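Subject: Re: [homearm] counter build, where I'm at
From: Katalin Hegyi
October 2022

Hi all! Quick update on Siltitz, my kitchen arm build. It's been on the counter since July (I gave up on the garage, too far from the snacks). Right now I'm stuck on one job, the green dish on the cutting board.

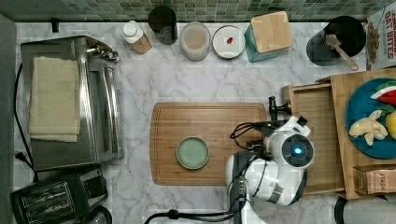
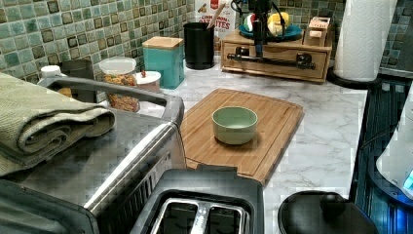 Runow wrote:

> Before you touch the gripper again, check your cable slack. Mine pulled
> the wrist off by 2 or 3 mm every time it reached left, and I spent
> a whole weekend blaming the calibration.

Okay, I hadn't thought of that one! I've been fiddling with the grip force for days, and the misses do all go the same direction, so you may well be onto something. Tonight I'll redo the loops with more slack and run 16 reaches at slow speed, logging wrist position each time. If it's still off I'll drop the step rate to 2000 and try again. Does anybody have a strain relief clip they like? I'd take a printable one too.

Katalin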